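Stoltholm testnet withdrawals stuck at "pending" – anyone else?
Posted in: Decentralized Exchanges > Support and Gripes
September 7, 2018

relay_moth
Moved some test tokens off the Herkska relayer last night and they've been pending ever since. The status page is green, as it was in May when the whole order book vanished.

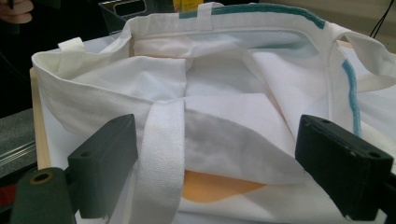 gaslimit_gary
Check your nonce before you blame Herkska. If you sent anything else from that address with a low gas price, everything behind it waits in line. I had 6 transactions backed up behind one I'd priced at nothing because I was feeling thrifty.

relay_moth
Nonce is fine. Only thing I've sent from that address all week.

tuple
Which wallet? Sutness caches the last block it saw and will happily tell you "pending" until the sun burns out. Clear the cache, restart, look again.

relay_moth
Sutness, yes. Cleared it twice. Now it says "unknown," so that's progress of a kind.

oxbow101
Same here, and I don't use Sutness. Their matching contract got redeployed and the front end still points at the old address. Compare the one in the docs with the one your wallet asks you to sign for. Mine differ after the first 4 characters.

gaslimit_gary
The docs have been wrong since launch. I wouldn't use them as evidence of anything.

oxbow101
Fine, then look at the block explorer. Old contract, last activity yesterday evening. New one is busy. I don't know what else you'd call that.

gaslimit_gary
I'd call it a testnet. They're allowed to break it.

tuple
Sure, but a line in the channel would be nice. El Khatib posts a notice 60 minutes before they touch anything, and they have fewer users than this thread.

relay_moth
oxbow101 has it. I was signing for the old address. Pointed it at the new one by hand and a fresh withdrawal cleared in two blocks. The first one is still out there somewhere.

gaslimit_gary
So what was the gas price on the first one?

relay_moth
Not relevant.

gaslimit_gary
Uh huh.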